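Forum: Desks, Benches and Worktops
Thread: Wooden tabletop, paper on top. Am I ruining it?

Distlow33
I bought a plain light wood top from a closing-down sale in Skisimwood and I've become one of those people who flinches when a mug goes down. To protect it I've been laying big sheets of white paper across the middle, dotting my positions on them in pen so that things go back where they were. My other half says it looks like a butcher's. I'd like to know whether paper is a decent long-term surface, or whether I should stop being precious and buy a mat like a grown-up.

margaritis_bench
Paper is fine. I've used it for 12 years. You get a clean white surface, you can scribble on it, and when it's filthy you throw it away, which I've never managed with a mat.

tedo_again
Paper is not fine. It creeps. You put your dots down with great care, lean on it once, and every dot is wrong by the width of a pea. Tape it or don't bother.

margaritis_bench
Tape lifts the finish. Ask me how I know.

Distlow33
Pictures of the table. The first has the two sheets side by side and the dots on them.
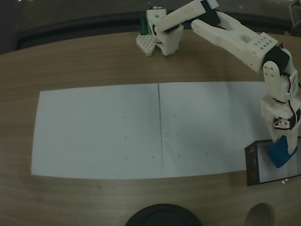
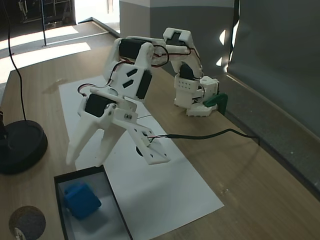
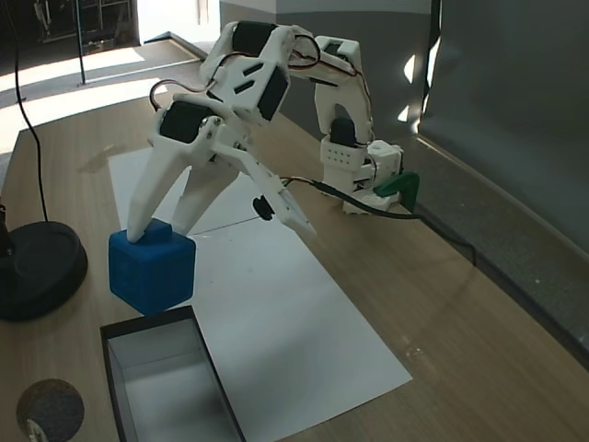
White paper on the wood, three views. Blue cube in the last two.

tedo_again
Two sheets, though. That's two things to creep, in different directions. Get one long piece off a roll and the seam stops being your problem.

plinth_and_sons
Never mind the seam, look at the second picture. There's a clamp on the edge of that table. Put a scrap of card under the jaw or you'll have a lovely dent to remember it by. Soft wood takes a print like a biscuit.

Distlow33
Card. Right. I've spent a fortnight worrying about mugs.

margaritis_bench
I like the cube. Foam is kind to a tabletop. The black-rimmed box I'd stick felt pads under before it gets slid anywhere.

tedo_again
Felt picks up grit and then you've got sandpaper. Cork.

margaritis_bench
Felt has served me perfectly well.

tedo_again
For 12 years, yes, you said.

plinth_and_sons
Distlow, oil the top in February when you can't do anything else anyway, leave it 40 hours, then put your paper back. If it goes down any sooner it'll drink the oil and you'll have a translucent table plan.

Distlow33
Ordered a roll of paper, and cork AND felt, to keep the peace. The dots will have to be done again from scratch. She's now calling it the fish counter.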